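Home News Visits Members Archive Contact

Visit report: Sondport open day, Dustthorpe site

Sondport opened its Dustthorpe site to outside visitors on 07/09/2020. The invitation covered the data collection floor and the gripper bench. The training cluster was not part of the tour. I went as one of a party of 15, most of them from small integrators in and near Vavville.

Check-in was at the loading side of the building. Visitors signed a two-page form, left their bags in lockers and got a short safety talk. The rule that mattered was simple: stay behind the floor tape unless a guide calls you forward. Our guide was Sirkka Partanen, who runs the household task program and had answers for most of what we asked.

The household floor

Sondport works on domestic handling: bedding, clothing, small items left lying on furniture. The floor is divided into bays, each furnished for one family of tasks. Operators work through a printed task sheet using a hand-held gripper with a camera on it, and the recordings go to the training group at the end of the shift. Partanen gave the current output as 602 accepted recordings per week across all bays. The target set in June was 2000, and she did not expect to meet it before the next set of bays is fitted out.

Acceptance is checked by a second person. The usual grounds for rejection are a hand covering the lens, a grasp that begins before the recording does, and an item left off the task sheet. Rejected runs are kept for 41 days and then deleted.

We spent the longest time at the bedroom and laundry bay. The bed has a sage-green fitted sheet, with a blue cloth, a phone and a few smaller things on it to work with. A washing machine stands across from the headboard with black clothing piled on top. Visitors were allowed up to the bed one at a time and could try closing the fingers.
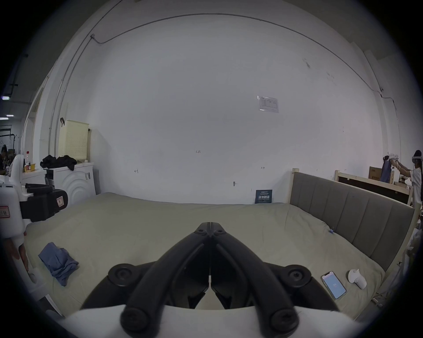

The gripper

The tool has two curved fingers that meet at the tips, on a white body. It is supplied by Hyvönen and has been through several revisions. The current one has stiffer finger joints - the earlier set spread under load and lost thin fabric at the tip. Trigger travel is short. I found it easy to close on a fold of cloth and much harder to close on a phone lying flat, where the tips have to come in low and nearly level. Partanen said new operators have the same trouble and get two days of practice before any of their recordings count.

Wrist fatigue came up twice in questions. Shifts on the tool are split into short blocks with other work between them. No figures were offered on injuries or complaints.

Robot demonstration

The last part was a replay on an arm fitted with the same fingers. It was asked to pick up a cloth and set it down folded once. The first attempt slipped. The second was correct but slow, with a long pause before the grasp that Partanen put down to the planner. She declined to run a third cloth of a different weight, as the model had not been trained on it.

Notes for members

Parking is limited; use the street side. Safety shoes are not required on the household floor but are required on the bench side. Photographs are allowed except at the screens. Sondport expects to hold another open day once the new bays are in use - requests to attend go through the Dustthorpe front office, with names and employer for each visitor.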